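Section 4: Setting Up Your Scalp Care Routine

If you skipped straight here from the quick card in the box, welcome! Sections 1 through 3 cover charging the Drimeo scalp brush and attaching the heads, so go do those first if the light on the handle is still red. I'll wait.

I wrote this guide after using the Drimeo on my own dry, itchy scalp for most of a winter, so you'll get the steps as I do them, with the mistakes left in.

Before you start

You'll need the brush, the soft head (the pale one with the short bristles), your usual shampoo, a towel and 21 minutes the first time. It gets quicker once you stop reading the instructions with wet hands.

Caution: Don't use the brush on broken skin, on a sunburn, or within 2 days of coloring your hair. If your scalp is bleeding, oozing or really painful, put the brush away and see a doctor.

First wash

1. Comb your hair all the way through while it's dry. Long hair especially – the bristles will find every knot you left behind.

2. Wet your hair with lukewarm water. I know, I love a hot shower too, but hot water left my scalp tight and flaky by lunchtime.

3. Work in a small amount of shampoo with your fingers. Thick gel shampoos clog the bristles, so thin yours with a little water in your palm.

4. Hold the soft head against your scalp and then press the power button once. If you press it before it touches your head, you'll be wiping shampoo off the mirror (ask me how I know).

5. Start at the hairline and move toward the crown in small circles. Let the weight of the brush do the work. When you push too hard the motor slows down and the handle buzzes twice.

6. Keep going until the timer shuts the brush off. One cycle is 44 seconds, and one cycle is plenty for your first week.

7. Rinse well, especially behind the ears and at the back of the neck, where I always used to miss a spot.

8. Pat dry with the towel. No rubbing!

Note: A little pinkness right after the first wash happened to me too, and it faded fast. If yours is still there the next morning, skip the brush until your scalp looks normal again.

Setting your schedule in the Roltora app

The brush works fine without the app, but I like the reminders.

1. Open Roltora and tap the plus sign in the top corner.

2. Hold the power button until the light blinks blue, then pick your brush from the list.

3. Type in the pairing code, 644. It's the same for every brush, so don't worry if you've lost the card.

4. Choose "Gentle" under Plans. That gives you two brush washes a week. You can move up to "Regular" after a month if your scalp is happy with it.

5. Set the reminder for a time you're really home. Mine went off in the grocery store for weeks before I got around to changing it.

Food and your scalp

People ask me about this part a lot, so it gets its own little section. I can't promise that anything you eat will clear up flakes, and I'd be suspicious of anyone who did. What I can say is that I feel better all over when I eat regular meals with plenty of vegetables, and the Roltora diary has a spot for meals if you want to keep track.

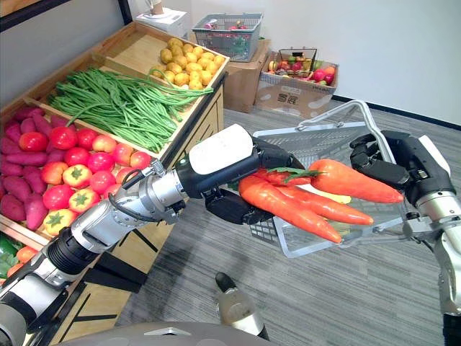
Fig. 4-1. Orange carrots and a silver wire shopping basket.

To add a meal, tap Diary, then Food, and type whatever you had. Short entries are fine. I write things like "soup, toast" and leave it there. If you think a certain food makes you itch, bring the diary to your doctor before you cut anything out of your diet.

Cleaning the brush

1. Pull the head straight off. Don't twist it, or you'll loosen the seal.

2. Rinse the bristles under warm running water and pick out any hair. Gross, but it has to be done.

3. Wipe the handle with a damp cloth and stand both parts up to dry overnight.

Caution: Never put the handle in the dishwasher or leave it sitting in water. The head can take a soak, the handle can't.

Swap the head when the bristles start to splay. Gultum heads fit this handle and so do the older Wei ones, though the Wei heads need a firm push until you hear the click. If a head wobbles after that, take it off and check for a bit of hair caught around the post.

Troubleshooting for the motor and the charging light is in Section 5.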